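Surachet Mahawong
12 August 2022

Thread. I keep getting told to swap every bulb in the house for "circadian" lighting so I'll sleep better. I read the sales pages so you don't have to, and I have doubts.

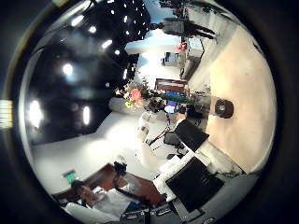 2/ Start with the Stendix starter kit. The box says it "supports your natural rhythm." Supports how? Compared to what? There's a footnote. The footnote goes to a page on their own site that says the same thing in a smaller font.

3/ What you get is a bulb that goes orange at night. I own a lamp with an orange shade. I bought it in 2019 at a yard sale and it has been supporting my natural rhythm ever since, I guess.

4/ To be fair: bright light late in the evening can mess with sleep. I'm not arguing with that. I'm arguing with the jump from there to "buy our app."

5/ Because you do need the app. Musen wants an account, your zip code and your wake-up time before it will let you dim a bulb. A wall dimmer wants none of that.

6/ And then the numbers. Jirnden lists its bulb at 800 lumens. Go down the page and that's for the white setting only. The warm setting, the one you're paying for, has no lumen figure at all. I wrote and asked. They sent me a coupon.

7/ Somebody's going to bring up Nuchit, the one with the sunrise alarm. I borrowed one for two weeks last November. Did I wake up more gently? Maybe. It was also the month I quit drinking coffee after lunch, so good luck sorting that out.

8/ Which is my problem with nearly every five-star review. People spend the money, then they also start going to bed earlier and leaving the phone in the kitchen. Guess what gets the credit.

9/ A reply asks if color temperature is made up too. No, it's real. Lower number is more yellow, higher number is more blue. 2700 K is the ordinary "soft white" bulb at the grocery store. The fancy ones go down to 2000 K, close to candle color. Pretty, and hard to read by.

10/ Someone else says their ceiling lights give them headaches and a smart bulb fixed it. Glad it helped. I'd still want to know if it was the color or just that the new ones were dimmer. Cheap way to check - turn half of them off for a week.

11/ Also, dimmers. If your LEDs flicker, look at the dimmer first. A lot of older ones were made for the old hot bulbs and don't get along with LEDs. None of the four sales pages I read mentions this anywhere I could find.

12/ So no, I'm not redoing the house. I put a lower-watt soft white in the bedroom and moved the desk lamp off the nightstand. If anyone has a study on these specific bulbs that wasn't paid for by the people selling them, send it. I'll read it and post about it, even if it makes me look dumb.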